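Household Task Automation Program
Interim Progress Report to Starside
Submitted by Jocelyn Girard, Program Lead, Thibodeau
11/06/2025

1. Purpose

The present report covers work completed since September under the Nulus award. The award asks whether a two-handed machine can carry out ordinary bedroom and laundry chores to a standard that a household would accept. Kitchen tasks are handled by the Gronau site and will be reported separately.

2. Work Completed

The team recorded 359 bedroom sessions during the period, against a plan of 40 per week. Clothing and bed tasks took up most of the schedule. Items were placed on a made bed with a fitted sheet, and the grippers were brought in from the near side.

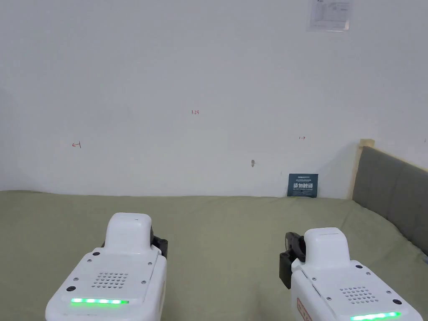
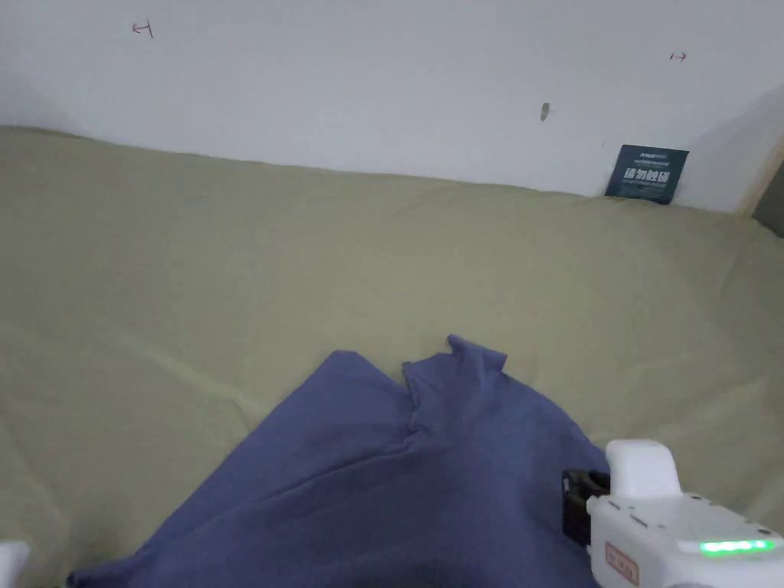
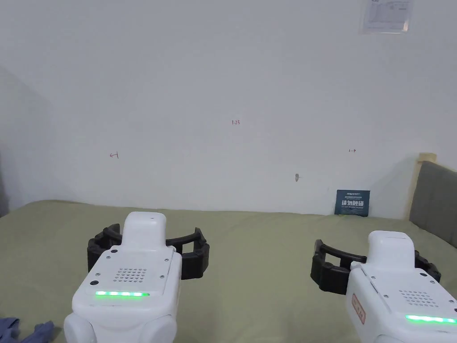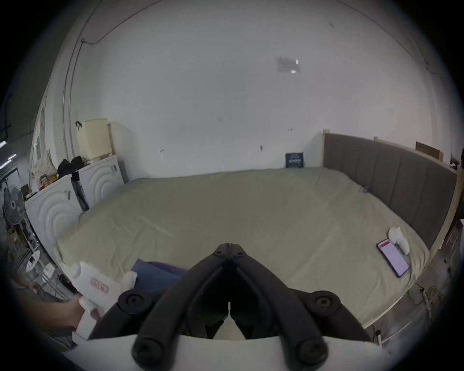

Bedroom station, green fitted sheet in place.

3. Findings

3.1 Soft goods. Picking up a garment is now dependable. Folding one is not. When a shirt lies bunched, the system has difficulty telling a sleeve from a crease, and it often takes hold of two layers when one was intended. A shirt laid flat is folded acceptably in most attempts, although the work takes over 5 times as long as it does by hand.

3.2 Bedding. Smoothing small wrinkles in a fitted sheet gives fair results near the front of the bed. Results are poorer toward the wall, where reach is limited. Putting a fitted sheet on a bare mattress has not yet been attempted.

3.3 Mixed items. Clearing hard objects from a bed is the strongest result to date. Thin, flat objects remain the main source of dropped items in this group.

4. Assessment

In our judgment, the system is not ready for unsupervised use in a home. It can assist with clearing and simple sorting while a person is present. Garment folding will require further development before a household trial can be recommended.

5. Next Period

The team requests approval to continue with the following work:

Flattening a bunched garment before the first fold.
Trials with 3 additional sheet fabrics.
A comparison of results with the Gronau site.

No change to the approved budget is requested. A revised schedule will be sent to Starside once the fabric trials have been confirmed.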